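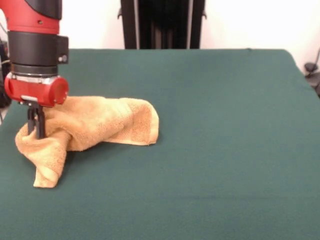
How do you fold bath towels so they all come out the same size?

Posted by Wulan Wuisan in Home and Laundry

Hi all, quick one hopefully. Moved into a flat in Banthorpe in March, airing cupboard is tiny, shelves not deep at all. My towels are the thick terry sort, woven band near the end, hem all round. However I fold them I get one fat edge and one thin edge and the pile slides off the shelf by Thursday.

I've tried halves then halves again. Tried thirds. Tried rolling – looked nice, took up more room than folding. Mostly I start off all right and then the middle bunches up when I go to turn it over and I give up and squash it in.

Two things I want to know really. Is there a proper order to do it in, and does it matter which end the band is? Mum says band always showing at the front but she can't say why. Also is it worth doing on a table or is the bed fine, I've been using the bed.

Thanks in advance, sorry if this has been asked before, search wasnt working for me.

Samer Matar

Bed is your problem. Too soft, everything sinks and you can't get a straight edge. Use a table, and put a cloth on it if it's a shiny one, otherwise the towel skates about. I did laundry at the Kenbridge leisure centre for 2 years, 100 towels on a quiet morning and a lot more in the school holidays, so this is just how we did it there.

Shake it out first. Hold it by the two corners on a short end and give it a proper crack. Then lay it down and sort the corners before you fold anything at all. Most people skip that bit. If it looks like this you aren't ready:

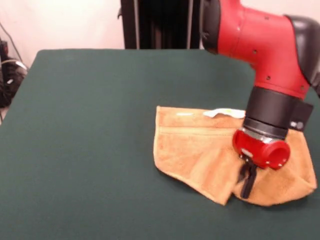

Orange towel part folded but crumpled. Open it back out and start again from here.

Once it's flat:

Smooth from the middle out to the edges with your flat hand, don't tug at the hem, tugging makes it wavy.

Fold long side to long side, so you get a long thin shape. Match the corners at one end, then walk your hands down to the other.

Now short end over, but stop just short of the far edge. A finger width. Thick towels need it, the outside layer has further to travel round the fold, and if you go right to the edge it creeps past when you do the next one.

Then fold that in thirds or in half, depends on your shelf. Measure the shelf!! Ours were deep so we did half. For a shallow one do thirds.

Press down once with both hands, gets the air out. Fold goes to the front of the shelf, loose edges to the back. That's what stops the slidng, more than anything else. Your fat edge is the fold side, the thin one is the hems, so if they're all facing the same way the stack leans. We turned every other one round if the pile was tall, looks a bit messier but it stays up.

Band doesn't matter. Your mum's way looks smart but only works if you start with the band end underneath.

Issa Zoubi

just roll them

Adalberto Sales

She said she tried rolling.

Agree with most of what Samer put, only I'd do thirds lengthways first for a small cupboard, not halves. Sides in to the middle so both long hems are hidden, then fold the long strip up. You get a narrower block and no hem hanging out at the side. Takes a bit longer. Our shelves are narrow too and I get two blocks side by side where I used to get one and a bit.

Other thing – look for the label. If your towels have one sewn into the hem, always lay them down with the label in the same place, say far side on the right. Then every towel starts the same way up and you don't have to think about it. Sounds fussy but when you've got a basketful it does speed you up. 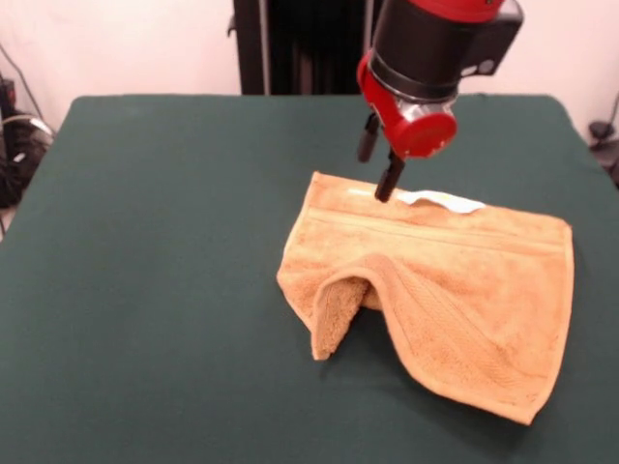

Not smoothed out yet, but the white tag is on the far edge and the band is just inside it. Use those two to get it straight.

The band is handy for lining up as well. It's flat weave with no loops so you can see if it's running straight across, harder to tell with the fluffy part. If the band's on a slant your fold will be too.

Don't bother with those folding boards btw, I had one from a Povix catalogue and it was meant for shirts, a bath towel just hung off every side.

Wulan Wuisan

Thanks both (and Issa). Did six on the kitchen table tonight with a old tablecloth under, thirds lengthways then thirds again, folds to the front. Fits with a bit of space at the side for flannels. Still getting one corner poking out on the biggest towel, will try the finger width thing properly tomorrow, I think I forgot it on that one.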